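I've been posting bits of the two-arm bench build since October and people keep asking for one long update, so this is it. It lives at the Grultent shared workshop, on the white table along the back wall. The job is sorting empties. One bin for recycling, one for rubbish, and the arms are meant to put things in the right one. 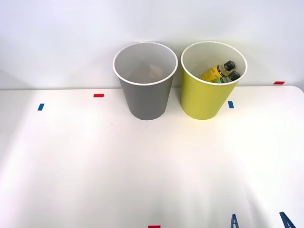
3 min read

1/ The bins first. Two of them, same shape, one grey and one yellow-green. I picked the colours so the person watching could tell them apart as easily as the software can. They stand against the wall with the mouths up.

2/ They're tapered, wider at the top than at the base. That gives the fingers a bigger opening to aim for, but it also means there isn't much holding them down. If a finger clips the rim on the way out, the bin moves. I'm putting a bit of weight in the bottom of each.

3/ The tape on the table is red and blue. It's ordinary coloured tape and it has done more for this build than anything I paid real money for. When something gets bumped I put it back by the tape and keep going.

4/ The fingers are printed in blue, and there's an open triangle in the side to save material. I'm on the third version. The first was too stiff and squeezed bottles out sideways. The second cracked at the corner of the triangle, so I rounded the inside corners and slowed the print down.

5/ Control board is a Brutemer, the older one. It's fine. The connectors are fiddly and I've put a dab of hot glue on two of them. If you're buying now I'd look for the version with locking plugs.

6/ Money so far: $1,035, and $600 of that was motors. The bins were cheap and the tape was already in the drawer. I'm not counting the power supply I cooked in the first week.

7/ Software is a small program I call Papadakis. It's 139 lines if you leave out the settings file. It records me moving the arms by hand, then tries to do the same thing itself. I do 40 goes at a task before I bother training on it. Fewer than that and it wanders.

8/ Small drink bottles are what I'm working on at the moment. They have black screw caps and bright labels, and they roll. A bottle on its side is a harder pick than one standing up, so I've been doing the lying-down ones first to get it over with.
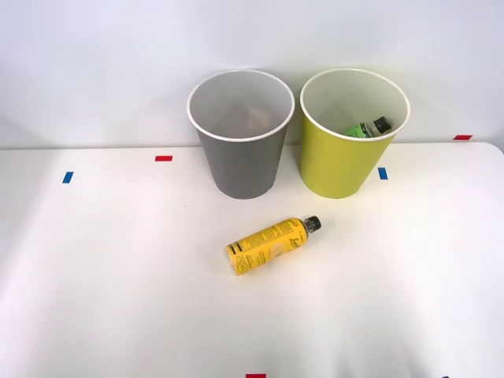 Yellow bottle on the table, green one in the yellow-green bin.

9/ The angle matters a lot. If the bottle is lying diagonally, the wrist has to turn before the fingers come down. Mine used to turn and drop at the same time, and the fingertip would hit the label and push the bottle away. Now it turns, waits half a second, then drops. Slower, but I'll take it.

10/ Clear plastic is still a problem. The camera does well with a wrapped label and badly with a bare neck, so I tell it to aim for the label.

11/ Someone asked about Eltton motors as a cheaper swap. I haven't tried them. If you have, tell me how they go under load – mine get warm holding an arm out straight.

12/ Next job is a proper cable run behind the table. After that I'll put up the finger files, once I've fixed the screw holes.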